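Re: [bolger-users] how many demos before the can task gets any good?

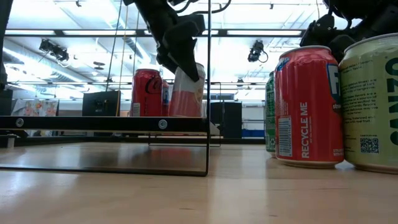

Hi all,

Sorry for the slow reply, July got away from me and then there was the move to the new lab.

On September 2, 2024, the Grillton list wrote:
> We have 6 cans and one table and we're at 600 or so demos.
> Is it worth going on, or should we be changing something
> first? The policy picks nicely in the middle and gets lost
> near the edges.

I'd change something first! We went all the way to 2000 with the Winwood setup before anyone looked at where the cans had been standing, and guess what — nearly always the same few spots. People get into a rhythm when they teleoperate (I do it too) and put the can back where their hand likes it.

What helped us was mixing up the layout before each episode: cans bunched close together, cans half hiding each other, a few far back, a few right up by the near side. Also the turn of the can. If the logo always faces the camera, the model learns the logo. Shiny tables are a pain as well, we get reflections of the ceiling lights and even of the cans, but I'd leave some of that in so it sees them in training.

We ended up at 2053 episodes after tossing the ones where the operator hesitated over the rim forever. Zillel can filter those by length if you set it in the config, though the default cutoff was too strict for us.

Do you log can positions at reset? If so I'd love to see a plot — ours was pretty embarrassing.

Cheers from the Winwood bench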